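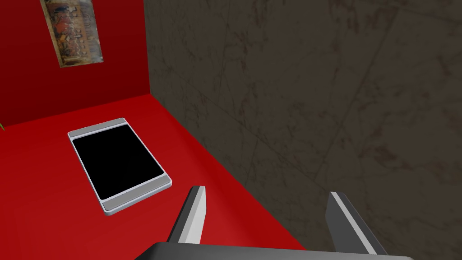 Lye discount and superfat in a high-coconut salt bar: which figure do you trust?

Forum: Cold Process and Hot Process > Formulation

stelmakh_bars
I make a salt bar with 80% coconut, 15% olive and 5% castor, salt at half the oil weight, 20% superfat. Oils come to 2794 g for my slab mould. I have used the same spreadsheet for years. Last Friday I ran the recipe through the Stunda calculator as a check and it gave me a lower lye weight than mine. The gap is small but it is larger than rounding. Both are set to sodium hydroxide, 20% discount, same oils.

Before I pour another slab I'd like to know which one is wrong. The bars from my own figure are hard and lather well, but a couple of customers say they feel tight on the face.

pan_and_stick
Check the purity setting. Some calculators assume 100% hydroxide and some assume 97 or 98. If your spreadsheet corrects for purity and theirs doesn't, that's your gap.

stelmakh_bars
I did think of that. Purity is 100% in both. My tub says 99% minimum and I have never corrected for it.

Khrystyna-Mariia Holovko
Look at the SAP value for coconut. There are two in common circulation, one for ordinary 76 degree coconut and one for fractionated, and people mix them up. Also check whether your sheet holds the value for KOH and converts it. The conversion is to multiply by 40 and divide by 56.1. I have seen sheets that used 0.7 flat, which puts you under, and one that used 0.72, which puts you over.

At 80% coconut, any error in that single number carries straight through to the total.

stelmakh_bars
The sheet has 0.183 for coconut, typed in as a NaOH value. I have no record of where I got it.

Khrystyna-Mariia Holovko
0.183 is the normal figure for 76 degree. Then it's your olive or castor, or Stunda is using a lower coconut value. Put in 1000 g of coconut alone at zero superfat and read off the answer. Repeat for each oil.

tallowgate
You are both chasing grams. SAP values are averages. Coconut oil from two suppliers can differ by several per cent, and at a 20% discount you have a margin wide enough to cover it. I don't believe the difference can be felt on skin. If the bar feels tight, that's the coconut. Drop it to 70 and stop worrying about the arithmetic.

Myroslav Tymoshchuk
Disagree with part of that. The natural spread in the oil is real, but it is a reason to have the base figure right, so the spread sits either side of it. If the base is off as well, the two can add up.

Agreed that tightness is mostly the coconut.

tallowgate
Fine in principle. How many of us have the oil titrated? Without a certificate for the batch, you are choosing between two guesses printed to three decimal places.

Myroslav Tymoshchuk
I ask for the certificate. Sandbridge send one with each drum if you put it on the order. The last one I had gave a saponification value of 257 mg KOH/g, so 0.257 × 40 / 56.1 = 0.183. It matched the table.

tallowgate
A drum. Most people here buy a five-litre tub.

stelmakh_bars
Results of the single-oil test.

Coconut, 1000 g, zero superfat: 183 g in both.
Castor, 1000 g: 128 g in both.
Olive, 1000 g: 135 g in both.

So the tables agree. The difference only appears when I enter the full recipe.

pan_and_stick
Then it's how the discount is applied. Are you entering anything as an added superfat oil, after trace?

stelmakh_bars
Yes, 2% shea at trace. I leave it out of the oils in my sheet. On Stunda I put it in the box marked "extra oil".

pan_and_stick
There you are. I think that box counts the extra oil towards your superfat, or else it adds to it. Either way the two totals aren't for the same recipe.

Khrystyna-Mariia Holovko
Be careful with the direction. If the box added the shea to the oil total and then took 20% off, the lye would go up. You said Stunda was lower. So it must be treating the shea as further discount on top of the 20, with the lye total cut to suit.

Leave the box empty and run it again. If the figures match, that's the answer, and neither is faulty.

stelmakh_bars
Box empty, they match to the gram.

For the record, with 2794 g split 80/15/5, I get 409.0 for the coconut, 56.6 for the olive and 17.9 for the castor, total 483.5 g. Less 20% that's 386.8 g.

tallowgate
So your sheet was right from the start, and the customers are reacting to 80% coconut.

Myroslav Tymoshchuk
His sheet is right for the oils he enters. It leaves out the shea, so his true superfat is a bit above 20. I'd enter the shea as an ordinary oil and set the discount to whatever I wanted overall. In cold process the lye doesn't reserve the oil you add last. There is plenty of active lye left at trace and it will take whatever is in the pot.

pan_and_stick
That gets argued every January. I still add mine at trace. The bars feel different to me.

Myroslav Tymoshchuk
Different from what, though? Same recipe with the shea melted in at the start, same cure, cut from the same size mould? I did that with a plain olive and coconut bar and could not tell them apart at eight weeks.

pan_and_stick
Not blind, no.

greyloaf
Reading with interest. Does the salt change any of this? I was told to raise the superfat for a salt bar, but never by how much.

Khrystyna-Mariia Holovko
Salt takes no part in the saponification, so the lye figure is unaffected. The high superfat is there to offset the coconut. Weigh the salt against the oils only, leave it out of the calculator, and don't use Dead Sea salt, as it draws moisture and the bars weep.

greyloaf
Thanks. And cutting? Mine crumbled.

stelmakh_bars
Cut while it's still warm, or use individual moulds. With a slab I start checking after two hours. Once it's cold, a wire won't go through it. I use a Juveo slab cutter, but a stiff knife will do if you catch it early.

tallowgate
Individual moulds. Saves the argument.

stelmakh_bars
Plan for the next batch: coconut down to 70, olive up to 25, castor stays, shea entered as an ordinary oil at 2% with the olive reduced to 23. Superfat 18. I'll cure half for six weeks and half for twelve and post the notes under this thread.

tallowgate
Change one thing at a time or you won't know which did it.

stelmakh_bars
Fair. Coconut first, then. Superfat stays at 20.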